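23 April 2022

Drying trial, batch 6, herbs and fruit

Mestel dryer back on the bench after the fan swap. Rhys fitted the new one yesterday and it runs quieter, though there is still a rattle at the low setting. Left it for now.

Loaded mint on the top two trays, pineapple rings below. Kylie sliced the fruit by hand because the mandoline guard has gone missing again. Rings came out uneven, so I put the thick ones nearest the fan. Loaded weight 1375 g, trays not included. Set to 38 degrees for the mint, which is too low for the fruit, but I want to see how far it gets before we split them.

Checked after 2 hours. Mint limp, colour holding. Pineapple tacky on top and no real change underneath. Turned the rings and swapped the bottom trays front to back.

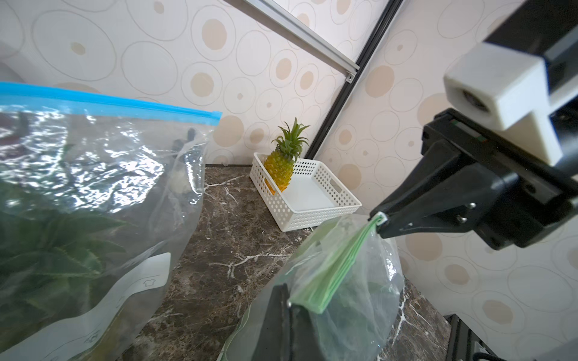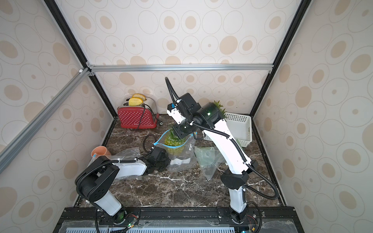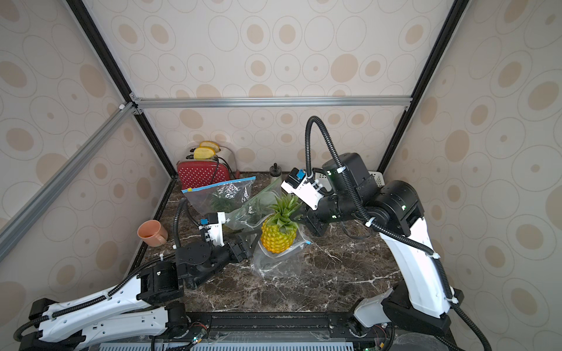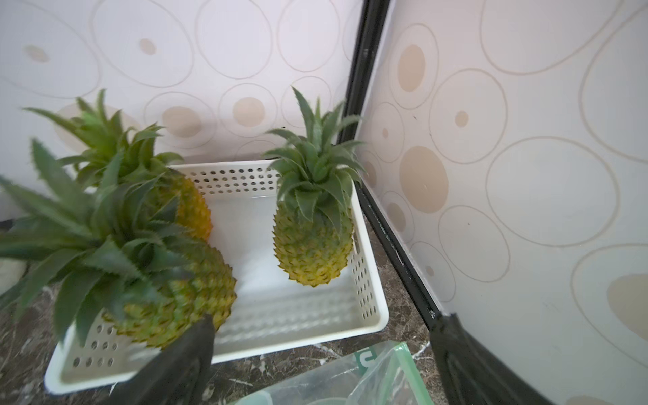
Patterned wall panels and pineapples in the last one.

Second check

After 6 hours the mint crumbles at the leaf and bends at the stem. Pulled it and jarred it with the lid off. Smell is good, less grassy than batch 5. Raised the dryer for the pineapple and left the vent half open. Amarachi thinks it should be fully open for the first stretch. Her notes from the mango run say the same, so will try that next time.

Door seal is flattening on the hinge side. Declan has a length of the grey stuff in his drawer, ask before cutting it.

To do

Reweigh pineapple in the morning before anyone eats it.
Strip mint stems and weigh leaf only.
Order tray liners, the old ones have gone brittle at the corners.
Saskia to check the Stulumier probe against the glass thermometer. It read high at both checks.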